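Home / Paper goods / Journals and diaries / Duvell Day Book

Duvell Day Book, undated
Published by Ernura
£34.00
In stock

The Duvell Day Book is a bound personal journal intended for daily use over one full year. It is undated, so an owner may begin on any day and leave gaps without wasting a page. It is supplied with a printed slipcase and a loose sheet of guidance.

The book was first issued in April as a limited run for members of the Ernura reading room in Elport. It is now offered to the general public in the same binding. The text of the guidance sheet has been revised for this edition, and the index at the back has been extended by several pages.

Layout

Each day is given a single ruled page. A short line at the head of the page is left for the date, the place and the weather, and the rest is open for writing. There are no set questions and no scores for mood, sleep or exercise. Customers who prefer a guided journal may wish to consider the Holzer Evening Book, which is listed separately.

A double page falls at the end of every month. The left side is ruled in the same way as the daily pages. The right side is blank and may be used for tickets, cuttings or photographs up to postcard size.

The index allows subjects, names and journeys to be entered against page numbers. All pages are numbered in the outer corner.

Specification

Pages: 471, numbered
Ruling: feint grey, 7 mm
Paper: cream, uncoated, suitable for fountain pen
Binding: sewn in sections, opens flat
Cover: cloth over board, rounded corners
Colours: slate, moss, brick
Ribbons: 3
Weight with slipcase: 1,189 g
Product code: DDB-U

Choosing between the Duvell and the Holzer

The two books share a page size and will stand together on a shelf. The Duvell is the longer of the two and suits a person who writes most days and wishes to keep everything in one place. The Holzer is divided into short evening entries with a printed prompt, and takes five minutes or so to complete. It has a softer cover and is easier to carry.

Neither book has a lock. A plain cotton wrap with a tie is available for either title and is sold under Accessories.

Using the book

The guidance sheet suggests that new owners write at the same hour each day for the first fortnight. Entries need not fill the page. Where a day has been missed, the sheet recommends moving on to the next without trying to reconstruct it, though many readers do go back and add a few words later in another colour.

Pencil, ballpoint and most fountain pen inks may be used on both sides of the leaf. Alcohol markers will show through. Wet glue should be avoided on the blank monthly pages, as it causes the paper to cockle; photo corners or a dry adhesive strip give a better result.

Care and storage

Keep the book out of direct sunlight, especially the brick cloth, which fades sooner than the other colours. Marks on the cover may be removed with a soft dry brush. Do not use water or household cleaner. Completed volumes should be stored upright in the slipcase, and very full volumes are better laid flat.
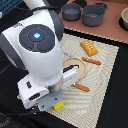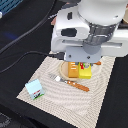
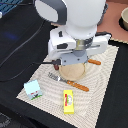 Delivery and returns

Orders are sent from Elport within two working days. Delivery within the United Kingdom is free of charge for this item. Rates for other countries are shown at the basket before payment is taken.

Unused books may be returned within 30 days in the original slipcase. Books which have been written in, stamped or personalised cannot be accepted unless faulty. A binding fault which appears in the first year will be dealt with by replacement of the volume. Please do not send a completed journal to us through the post without first writing to the customer office.

Personalisation

Initials may be blocked on the front cover, in gold or blind, to a maximum of four characters. Please allow a further week. The spelling and order of initials will be followed exactly as entered on the order form.

Prices on this page apply from 1 November 2023.

Related items
Holzer Evening Book
Cotton wrap with tie
Photo corners, cream, pack
Spare slipcase for Duvell Day Book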